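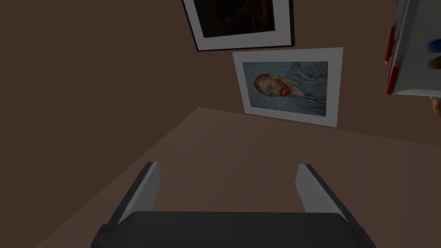 *Wrist view in the sim, fingers wide open, nothing held.*

**Ticket 440: Wrist camera / gripper comparison, open width doesn't match between controllers**

Opened by: Brisa Medrano
Assigned to: Ramil Estrella
Opened: 2021-12-06
Status: open (was closed, see below)
Component: Itulitz sim, gripper models

**Problem**

We're supposed to be picking between the Zidton controller and the Matheson one for the parallel gripper. The summary sent out last week says Zidton "opens wider and settles faster." I don't buy either half yet. Both controllers drive the same gripper model with the same finger geometry, so full open should be full open. If one of them reports a wider gap, either the limit is set differently or somebody is reading the wrong number.

**Steps**

1. Load the tabletop world, arm at home.
2. Start the controller under test.
3. Send `open` at full stroke, wait until it says done.
4. Save the reported width and the wrist camera view.
5. Restart everything, swap the controller, repeat.

**Expected:** same width from both.
**Got:** Zidton 100, Matheson 151. The units field is blank in both logs.

So by the raw numbers Matheson is the wide one, the opposite of the summary. I would like to know where the summary got its claim.

---

**Ramil Estrella**

The summary came from me. I took the widths off the comparison plot Wilmer made in August. If the plot had the labels swapped then so did I. I'll check.

On the units: Zidton reports a percentage of stroke. So 100 is just "open." Matheson I think reports distance.

**Brisa Medrano**

You think, or it's written down somewhere?

**Ramil Estrella**

The Watbridge wrapper docs say "position, native units." So no, it isn't written down.

**Wilmer Paucar**

Plot labels are right as far as I can tell, but I normalized both columns by their own maximum before plotting. Any difference at full open on that plot would be noise or a bad max. I wouldn't read a wider opening out of it, and I said so in the commit message.

**Brisa Medrano**

Then the "opens wider" line should come out of the summary today. Leaving this open for the camera part.

---

**Camera check**

Anayeli suggested skipping the reported numbers and measuring the gap between the fingers in the wrist view. Fine in principle. The camera is fixed to the wrist, the fingers are always in view, and there was nothing between them in either of the saved views I looked at.

My problem with it is that the saved views weren't taken from the same arm pose. In the one at the top of this ticket the camera looks across the tabletop to the wall, with the bearded portrait hanging just above the table edge. In the other it's mostly plain brown behind the fingers, with a landscape off to the left. That shouldn't matter for the fingers if the camera really is rigid to the hand, but I've been told "really is rigid" about this model before, and then the mount offset turned out to be loaded from two different files.
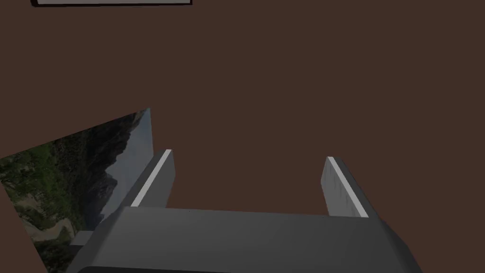
Before anybody measures pixels I want three things pinned down: which config the mount offset comes from, whether the field of view is the same for both runs, and whether the save happens on the step where the controller says done or on whatever step comes next. I looked for the last one and the logger doesn't record it.

**Anayeli Contreras**

Offset comes from the hand config only. The second file was removed. Field of view is a launch argument, default unless you override it. Did you?

**Brisa Medrano**

No override on my side. I can't speak for the runs behind the summary.

**Ramil Estrella**

No override there either. I have the launch lines, attaching them.

**Anayeli Contreras**

Then read the two finger joint positions straight from the simulator and forget the pixels. Both controllers have to go through those joints whatever they print.

**Brisa Medrano**

Agreed, better than my plan.

---

**"Settles faster"**

Separate claim, same doubts. Zidton sends "done" when the target is accepted inside its tolerance. Matheson waits until the fingers stop moving and then holds for a bit. Timing one "done" against the other compares two definitions.

Dulce reran it with a common rule: clock stops when both joints stay within the same band. Almost 201 steps for Matheson, and Zidton a little under that. The difference is smaller than what I see between two restarts of the *same* controller, so I'm not calling it a win.

**Dulce Xolalpa**

Only did this from one arm pose, fingers empty. Haven't tried closing on an object. I'd expect that to be where they differ, if they do.

**Ramil Estrella**

Closing as "no difference at open," summary corrected.

**Brisa Medrano**

Reopened. We don't know that. We know the reported widths can't be compared and the timing is within restart noise from one pose. The joint readout hasn't been done.

**To do**

- [x] Remove "opens wider" from summary (Ramil)
- [ ] Remove "settles faster" too (Ramil)
- [ ] Log finger joints at full open, both controllers, same pose (Anayeli)
- [ ] Put the step number in the saved view name (Wilmer)
- [ ] Fill in the units field in the Watbridge wrapper
- [ ] Closing test with an object, common stop rule (Dulce)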